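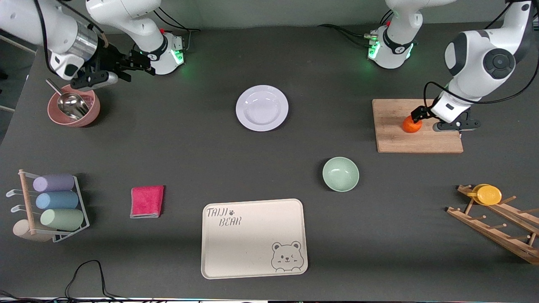

집에서 쓰는 기술을 모두가 쓸 수 있게: 부엌과 작업실을 위한 작은 요령

글쓴이: Jennylyn Buenaventura
올린 날: 5/28/21

안녕하세요. 저는 한국어를 어른이 되어서 배웠습니다. 그래서 문장이 조금 딱딱할 수 있습니다. 틀린 표현이 있으면 댓글로 알려 주시면 고치겠습니다.

지난 글에서는 공유기를 놓는 자리에 대해 썼습니다. 그 글을 읽고 여러 분이 비슷한 질문을 보내셨습니다. 부모님 댁에 스마트 플러그나 음성 스피커를 놓아 드렸는데, 한 달이 지나면 아무도 쓰지 않는다는 내용입니다. 저도 시어머니 댁에서 같은 경험을 했습니다. 오늘은 가족 모두가 쓸 수 있도록 기계를 준비하는 방법을 적겠습니다.

1. 이름을 먼저 정하십시오

앱에서 기기를 등록하면 보통 긴 이름이 자동으로 붙습니다. 숫자와 영어가 섞여 있어서 어느 기기인지 알기 어렵습니다. 등록한 날 바로 바꾸는 것이 좋습니다. 이름은 가족이 실제로 부르는 말로 정합니다. 저희 집에서는 싱크대 위의 등을 '물등'이라고 부릅니다. 사전에는 없는 말이지만 아이도 할머니도 압니다.

비슷한 이름 두 개는 피하십시오. '작은방 등'과 '작은방 스탠드'가 같이 있으면 음성 명령이 자주 틀립니다.

2. 벽 스위치를 그대로 두십시오

앱으로만 켜고 끄는 등은 손님에게 불편합니다. 휴대전화가 꺼지면 주인에게도 불편합니다. 저는 처음에 벽 스위치 위에 테이프를 붙였는데, 일주일 뒤에 누가 떼었습니다. 지금은 스위치와 앱이 둘 다 되는 제품만 씁니다.

이미 산 전구를 바꾸고 싶지 않으면, 붙이는 무선 버튼을 하나 더 사서 원래 스위치 옆에 놓으십시오. 높이도 원래 스위치와 같게 맞추십시오. 어두울 때 손이 그 높이로 갑니다.

3. 설명서는 한 장으로 줄이십시오

제조사의 설명서는 서랍에 넣고, 가족용 종이를 따로 만듭니다. 글자 크기는 20포인트 이상이 좋습니다. 한 장에 두 가지 일만 적습니다. 예를 들면 켜는 방법과, 안 될 때 하는 일입니다.

저는 냉장고 옆면에 이렇게 붙였습니다.

밥솥 예약
가운데 버튼을 길게 누른다.
시간을 맞춘다.
소리가 나면 손을 뗀다.
안 되면 코드를 뽑고 조금 기다린다.

그림을 그리면 더 좋지만 저는 그림을 못 그려서 버튼 모양만 그렸습니다.

4. 비밀번호를 적는 공책

비밀번호 관리 앱을 쓰는 분은 이 부분을 넘어가셔도 됩니다. 앱이 어려운 가족에게는 종이 공책을 권합니다. 다만 공책에 비밀번호 전체를 쓰지 마십시오. 가족만 아는 단어 하나를 정하고, 공책에는 나머지 부분만 씁니다. 그 단어는 아무 데도 적지 않습니다.

공책은 현관 가까이에 두지 마십시오. 저희는 요리책 사이에 둡니다.

5. 오래된 태블릿을 부엌 화면으로

서랍에 있는 느린 태블릿도 조리법을 보는 데는 충분합니다. 먼저 초기화하고, 앱은 조리법, 타이머, 메모만 남깁니다. 알림은 모두 끕니다. 화면 글자를 가장 크게 하고, 화면이 꺼지는 시간을 길게 바꿉니다.

기름이 튀는 곳에서는 투명한 지퍼백에 넣어서 쓰십시오. 지퍼백 위로도 터치가 됩니다. 충전하면서 봉지 안에 넣어 두면 뜨거워지니 충전할 때는 꺼내십시오. 배터리가 부풀어 있는 태블릿은 쓰면 안 됩니다.

저는 Mowat이라는 작은 나무 받침대를 95센티미터 높이의 조리대에 놓고 씁니다. 저는 키가 작은 편이라서 화면이 조금 뒤로 기울어야 잘 보입니다.

6. 작업실에서는 전원부터

공구 충전기가 많은 작업실에서는 멀티탭에 이름표를 붙이십시오. 플러그 쪽에도 같은 이름표를 붙입니다. 빵 봉지를 묶는 플라스틱 조각에 유성펜으로 쓰면 돈이 들지 않습니다.

히터나 열풍기는 스마트 플러그에 꽂지 마십시오. 멀리서 켤 수 있는 것이 편해 보이지만, 앞에 무엇이 있는지 볼 수 없을 때 켜지면 위험합니다.

7. 가르칠 때는 손을 뒤로

이 요령은 Ifor Powell 씨에게 배웠습니다. 기계를 가르칠 때 자기 손을 등 뒤에 두는 것입니다. 답답해도 대신 눌러 주지 않습니다. 처음 할 때는 오래 걸리지만, 본인이 직접 누른 것은 다음 주에도 기억합니다. 저는 성격이 급해서 아직도 어렵습니다.

댓글 2개

Brerklow: 벽 스위치 이야기에 동의합니다. 저희 아버지는 앱을 지우셨는데 무선 버튼은 매일 쓰십니다. 버튼 건전지는 약 2년 갔습니다.

Hirnau: 지퍼백에 넣으면 소리가 작아지지 않나요? 타이머 소리를 못 들을까 걱정입니다.

글쓴이 답글: 조금 작아집니다. 저는 소리를 최대로 하고, 국을 오래 끓일 때는 태엽 타이머도 같이 씁니다. 9월에는 음성 스피커를 놓는 자리에 대해서 쓰려고 합니다.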